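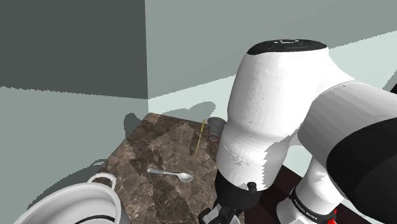 Singers wanted for the Drunwood Winter Chorus

We are looking for people who like to sing. You might have sung in a school choir and missed it ever since, or you might only sing in the car with the windows up. Either way, we would love to have you with us this season!

The Drunwood Winter Chorus is a mixed-voice community choir. We meet in the evening at the old Greco hall on the Kokham road, and we sing pretty much anything with a good tune in it: folk songs, rounds, a few hymns, some show songs, and one big piece each year that scares us a little at first. We had 28 singers on the risers last season, and there is plenty of space up there for more.

What we are singing

The big piece this year is a set of songs called Flendomska, for four-part choir, piano and two solo voices. It was written for village choirs, so the parts sit comfortably in the voice, but there are some wonderful crunchy harmonies in the middle songs and a last number that gets faster and faster until everyone is grinning. The words are in English. The alto line in the third song is the best alto line I have ever been handed, and I say that as a soprano.

Around it we will put a handful of shorter things. We have a sea song with a good stamping chorus, a lullaby for the women's voices, and a very silly round about a goose (the children in the audience asked for it again, and so did several of their parents). If you have a song you've always wanted to sing with a crowd, bring a copy along. Two of our favorites last year came in that way, folded up in somebody's coat pocket.

Who we need

All voices are welcome. We are shortest of tenors and low basses, so if you can growl out a low F, please call tonight. Altos and sopranos, please don't let that put you off — we have room for you too, and the lullaby needs a fuller sound than we could give it last time.

You do not have to read music. About half the choir learns by ear, and we make practice tapes for each part that you can borrow and take home. If you do read, you'll probably end up standing next to someone who doesn't and singing a bit louder in the hard places.

There is no audition for the chorus. At your first rehearsal we'll ask you to sing a scale with the piano for a minute or two, which helps us put you in the right section. The two solo parts are open to any member, and we will hear people for those once everybody knows the notes.

Singers should be 16 or older. We've had parents and teenagers join together, and one grandmother who brought her whole bridge club.

What we ask of you

Rehearsals last 2 hours with a break in the middle for coffee. The season has 8 rehearsals and then a dress rehearsal and the concert, which will be in November. We know that people have shifts, sick kids and bad roads, so missing one or two is all right. Please try hard to be at the last two, when we work with the soloists and sort out who stands where.

Dues are $28 for the season and pay for the music, the piano tuning and the heat in the hall. If that's a stretch, have a quiet word with Rebecca and she will work something out. It really is no trouble, and it stays between the two of you.

Please bring a pencil, a bottle of water and a folder to keep your music in. A black folder is best because you can use it again at the concert. Wear a sweater for the early rehearsals, as the hall takes a while to warm up and the sopranos stand by the door.

For the concert we wear dark clothes with something red. Last year that ran from a plain tie to a hat with cherries on it.

We are also looking for

A second pianist. Our accompanist would like some company for the four-hand pieces and someone to cover two rehearsals when she is away. You should be a fair sight-reader and be happy to play the same four bars over and over while the basses find their note. There is a small fee for the concert and for each rehearsal you cover.

A page turner for the concert only.

Someone to help with the coffee. If you can't sing a note but would like to be in the room, this one might be for you! You get to hear everything, and the cookies are good.

How to join

Call or write to Rebecca Longo, chorus director, in care of the Greco hall, Drunwood. Tell her your name, a phone number, which part you sing if you know it, and whether you'd like a practice tape. She'd like to hear from people soon so that she can order enough scores. We have 100 seats to fill at the concert too, so friends and family who would sooner listen can ask to go on the mailing list.

You can also come along to the open sing before the season starts. We'll try the last song of Flendomska very slowly, then a bit less slowly, and finish with the goose. Come in by the side door, since the front one sticks. Parking is behind the building, and there's a ramp on the Kokham side.

Rides can usually be arranged from Kokham. Mention it when you call and say which end of town you're in.

Posted 23 Mar 1999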